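The Sorting Budget

By the time Soudabeh Khosravi got to the third spreadsheet tab, her tea had a skin on it and she was grinning at the wall. Forty thousand dollars! Jonbridge had never spent forty thousand dollars on anything that wasn't a truck. And now the owners had said yes, in writing, with one condition typed underneath in red: show us what it has to do before you show us what it costs.

She loved that condition. She would have framed it.

Jonbridge took in returned cosmetics, mostly pencils and pens and little tubes, from shops all over Tasville. They came back in shoeboxes and zip bags and once in a boot. Everything had to be laid out, lined up by type, looked over, and put where it belonged. Eleven people did this by hand in a brick building put up in 1920, with windows that only opened in December, when the wood shrank.

There were two quotes on the desk. Gramell was selling an arm, a very pretty arm, quick as a bird, with a suction tip and a three-year service plan that cost almost as much as a used car. Bagheri was selling a slower one with two soft fingers, and they would let you rent it first. Gramell had sent a video of the arm picking up chocolates. Bagheri had sent a man with a tape measure, who had eaten a sandwich on the loading dock and asked good questions about the floor.

"So which?" her brother asked on the phone that night.

"I don't know! Isn't that great?"

He said it didn't sound great. He said it sounded like homework.

But it was great, because for the first time she got to ask what the job was made of. She had sorted pencils for six years before they gave her a desk and a title, and she'd have told anyone it was one job. Pick up the pencil, put down the pencil. Then she started a list on the back of the Gramell brochure, and the list went over the edge and onto the Bagheri one. Picking one pencil out of a pile where they all crossed. Turning a pen so its label faced up. Pushing a row straight with the flat of your hand, all of them at once, so that they rolled together and stopped together. What would you even call that one? She wrote down "squaring up" and drew two stars beside it.

Squaring up wasn't in either quote.

She called Gramell the next morning. The woman who answered was lovely about it and put her through to an engineer, who was silent for long enough that she checked the line.

"You could do it with a fixture," he said at last. "A tray with grooves. The arm drops each one in its groove."

"How much is a tray with grooves?"

"For round pens?"

"For round pens, and the flat-sided ones, and fat ones. And the ones with a cap wider than the body."

He said he'd get back to her, and he did, and the number went into cell F30 of the spreadsheet, where it turned the total from black to red all by itself. She whistled. It was a whole extra line she'd have found out about after the check cleared.

Bagheri's answer was stranger. They said the two soft fingers could close and push with the backs of the knuckles, maybe, and would she please show them what she meant by squaring up, slowly, as many times as she could stand. They didn't want a drawing. They wanted to see hands.

So she took the list home. She cleared her evening and worked at the desk in the white room, where there was an outlet handy and good light, and she did the job over and over the way she'd done it on the floor, until her wrists felt six years younger and then six years older. She timed it. She did it with her eyes shut. She tipped things out and started again, and between rounds she scribbled in the margins: left hand holds, right hand brings them in. Fingertips feel for the odd one. You stop pressing before you think about stopping.

That last note got three stars. How do you put a price on that? She had a column for it anyway.

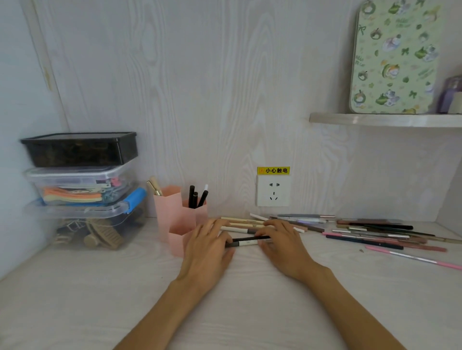
Don't buy the arm for squaring up, Bagheri wrote back the next day. Rent it for the picking, keep a person on the rows, and spend what's left on better tables.

Soudabeh read the message standing in the parking lot with her bag still on her shoulder. Then she read it again out loud. A company had just talked her out of half a sale! She ran up the stairs, two at a time, and opened the spreadsheet with her coat on.

Three months' rent on the soft-fingered arm. A guard rail. Two days of training for everybody on the floor, paid, with lunch, because she remembered very well what it was like to have a machine arrive with no lunch. Then tables, proper ones, that went up and down with a crank. She moved the service plan to next year with a question mark. She left a line for spare fingertips, since soft things wear out, and a line called "what we forgot," and she put real money in it.

The total came up black.

She typed the date at the top, June 14, 2019, and under it, where the owners had asked what the machine would have to do, she pasted in the whole list, stars and all. It ran to four pages. Then she went downstairs to ask the others how high they wanted their tables.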